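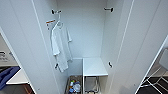 Planning a Budget for a Wardrobe-Handling Robot

Before requesting quotes, fix the task. "Put away laundry" is too broad to price. "Place one garment on a hanger, hang it on a side hook, close both doors" can be priced.

1. Measure the furniture. Record inside width, depth, and hook height. A cabinet with side hooks and no rail needs a different wrist angle than one with a rail. Our test cabinet at Korkarwood is 116 cm wide with the doors open. Leave clear floor on both sides for the door swing.

2. Set the reach. Add the base standoff to the distance from the front edge to the farthest hook. Ours came to 121 cm. Arms rated below that figure were dropped from the list.

3. Check the camera. White panels under even light give weak depth readings. Ask the vendor for a trial on white furniture, and get the results in writing. Loubna Bouazza keeps a one-page trial form for this.

4. Price the small parts. Hangers, spare finger pads, cables, and mounting plates cost us $694 in the first year. Most quotes leave them out.

5. Budget for setup time. Allow about 5 working days per cabinet layout. Moving a shelf or a floor bin counts as a new layout.

Send the completed sheet to Severin Brunner by the end of September for inclusion in the next order.

14 shares | 3 comments

Alcombe Automation Planning | Contact | Back to top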